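**Worngate floor and footwear meeting, Saturday, November 11, 2023**

Present: Usman Butt, Khurram Shaikh, Lindiwe Ntuli, Rizwan Niazi, and me (Kausar Rind, taking notes again, and I type slower than all of you talk, so shout if I've put words in your mouth).

Sorry for the Saturday! It was the only slot that worked for all five of us, and Lindiwe brought the good flatbread, so no complaints from my end.

**1. Last time's notes**

Fine, apart from Rizwan's name being spelled two different ways. Fixed now. The August action about pricing up door mats never got done and Usman says he'll own it this time. I've written that down in ink, Usman.

**2. Shoes on the floor**

This took up most of the meeting and I think we all knew it would. We agreed back in the summer that people would change into indoor shoes before stepping onto the wood, and everyone's been pretty good about the changing part. The putting away part, not so much. Khurram's point was that shoes come off wherever a person happens to be standing and then they live there until somebody trips on them.

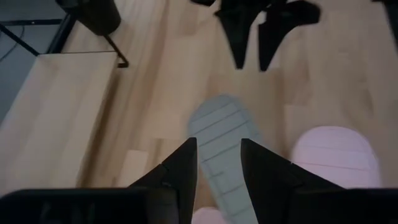 Lindiwe asked if we could just have one spot for all of it, and we went back and forth on whether that should be by the door or over near the shelves. Door won, four to one (Rizwan wants it on record that he was the one, so, on record). We'll get a low rack with 24 spaces. Usman had found a bigger one on sale but it's deep, and it would stick out right where people come in with their hands full.

House rules as agreed:

- Shoes go on the rack in pairs, toes in.
- Slippers and slides go on the bottom row so they're easy to grab.
- If you find a stray, put it on the rack. Don't start a group chat about it.
- Names inside, please, in marker or on tape. Khurram has a roll of tape in his drawer.

We talked about a lost shoe box too. I was in favor, Lindiwe said it'd turn into a smelly museum within a month, and I couldn't really argue with that. No box.

**3. The floor itself**

Rizwan got the quote from Taşdemir for a clean and a fresh top coat, and it's $138 for the first visit, which was lower than I'd braced for. That covers cleaning and a test patch. The full coat would be a separate price once they've seen how the patch takes. 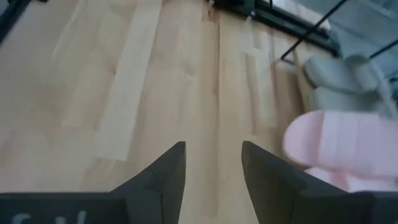 Then we got onto where the test patch should go, and this is where I had opinions. Usman wanted it in the corner behind the shelves so it wouldn't show if it came out badly. I said a corner doesn't get any traffic so we'd learn nothing from it. The boards aren't all the same color to begin with either, they go from cream to a honey sort of beige, and there's that one really pale plank, nearly white, that stops dead with a square end. I'd like the patch to go across a pale board and a darker one next to it so we can see what the coat does to both. Rizwan liked that and will ask them. Lindiwe would also like it noted that she doesn't want anything shinier than what we've got, and I'm with her there.

In the meantime we're sticking with Zornudeo for mopping. One capful to a bucket, wrung-out mop, go along the boards and not across them. Whoever used it neat last week, please don't, my socks stuck.

**4. Picking up at the end of the day**

Khurram suggested a quick sweep-through before the last person leaves, with shoes up first, then bins back on the shelves, then a dry mop if there's time.

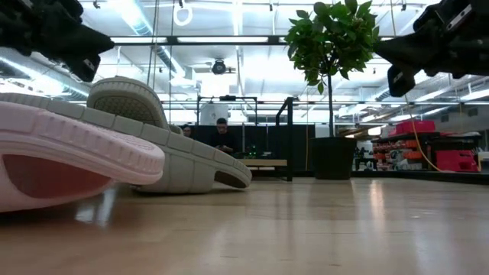 We tried to guess how long it would take and got everything from "a minute" (Usman, who has never done it) to "half the evening" (Rizwan, who has). So we're going to try it for three weeks and see. I'll put a sign-up sheet on the door. You get one evening each, swap if you need to, just write the swap on the sheet so I'm not chasing people.

Plants came up under this as well. Lindiwe is happy to keep doing the watering, but she'd like a saucer under any pot that stands straight on the wood. I have spare ones at home and will bring them in.

**5. Pitthorpe**

Short one. Pitthorpe need 24 hours' notice before any outside firm comes into the building, floor people included.
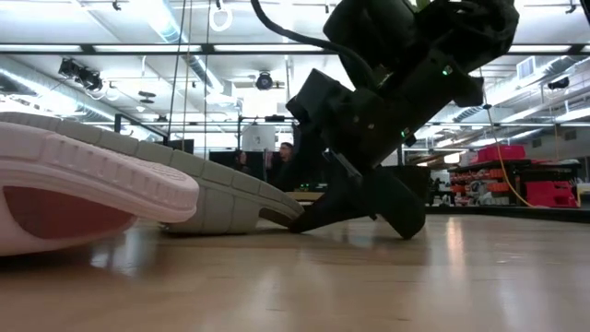
Rizwan will email them as soon as Taşdemir give us a day, and he'll copy me in. Khurram asked if the same notice applies to a rack being delivered and we didn't know, so he's going to ring and ask.

**Who's doing what**

- Usman: order the rack, price the mats (ink!)
- Rizwan: Taşdemir about the test patch, then email Pitthorpe
- Khurram: call Pitthorpe about deliveries, put the tape out by the door
- Lindiwe: watering, and the flatbread recipe, please
- Me: sign-up sheet, saucers, these notes

We'll meet again once the three weeks are up. Usman's turn to bring food.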